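We drove almost 35 miles out to the Sundmont open day, and I'm so glad we did! I had pictured big machines behind glass, but the part I liked best was the Clorby table, where people work a pair of hand-held grippers themselves (each one has a patterned cube on top). I stayed much longer than I meant to - my coffee went cold - and I'm already hoping to go back in August for the next one.
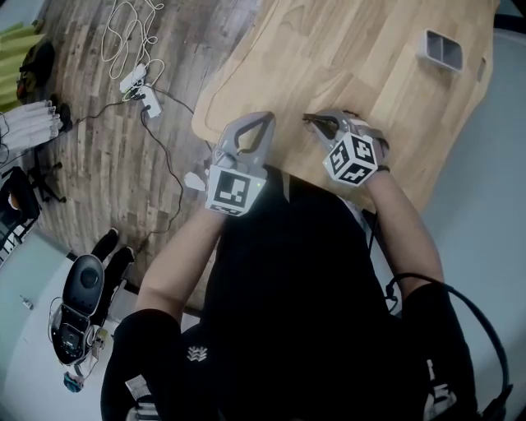

A gripper in each hand at the Clorby table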